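Cuaderno de taller, línea de textil, nave Larkport
Mayo de 2026, lunes

Primera semana con la célula Plasell plegando de verdad y no para las visitas. Turno de mañana: 280 prendas. Alvar quería apuntar 281, pero la última la doblé yo en un momento de debilidad.

Lo que cambia, de momento: antes éramos cuatro doblando y hablando. Ahora son dos doblando, uno alimentando la mesa y yo, que por lo visto "superviso". Supervisar consiste en estar de pie a un metro y no meter las manos. Llevo doce años metiendo las manos -- cuesta.

Las prendas arrugadas siguen siendo el cuello de botella. Con las lisas va bien; con las de dos colores duda, y cuando duda se toma su tiempo. Roald dice que es cuestión de ajustar la espera, que está en 30 segundos antes de pedir ayuda. Lo bajamos el jueves a ver.
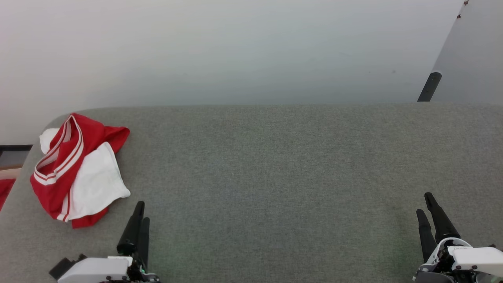

La otra novedad es el parte. El programa Fjeld saca un aviso por cada intento fallido y alguien tiene que ponerle motivo. El viernes había 104 sin clasificar. Hay once motivos en el desplegable y ninguno dice "no lo sé", así que media plantilla marca "otros" y la otra media marca el primero. En Breda lo llevan igual, según Alvar, pero con mejor café.

Lo bueno, que también hay: a las dos no me duelen las muñecas. Los de la tarde dicen lo mismo, en voz baja, no sea que suba el objetivo.

Pendiente:
-- Hablar con Roald de la rotación. Nadie aguanta un turno entero mirando.
-- Pedir un motivo nuevo en el desplegable.
-- Confirmar si el curso de septiembre es en horas de trabajo. Preguntado dos veces.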